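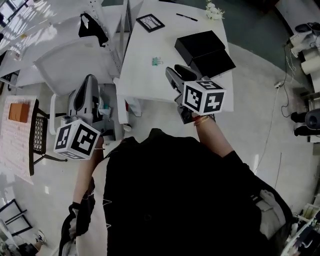 A black box and a small green binder clip on a white table.

Leiva Yearbook Index

This data card is for the Leiva Yearbook Index, a list of student clubs and societies taken from the yearbooks of Skosthorpe College. The index covers 30 yearbooks. It was made for students who write about the history of their own college and do not want to turn every page again.

What is inside

There is one table, clubs.csv. Each row is one club in one yearbook, so a club which existed for nine years has nine rows. The columns are: yearbook, page, club name as printed, club name in modern spelling, number of members, notes.

How it was made

The pages were scanned in the Cadberg reading room and the text was read with Cindo. After this, every club name was corrected by hand. We checked 100 rows a second time against the paper books and found 3 mistakes, all in page numbers. They are corrected in the present version.

Known problems

Joke clubs are included. It is often difficult to say if a club really had meetings, and we did not try to decide this. Member numbers are missing where the yearbook gives only a group photograph. The debating society changed its name more than once and is not yet joined under one name.

Use

You may use the table freely for study and teaching. Please mention the index by its name. Corrections are welcome, if possible with the page number.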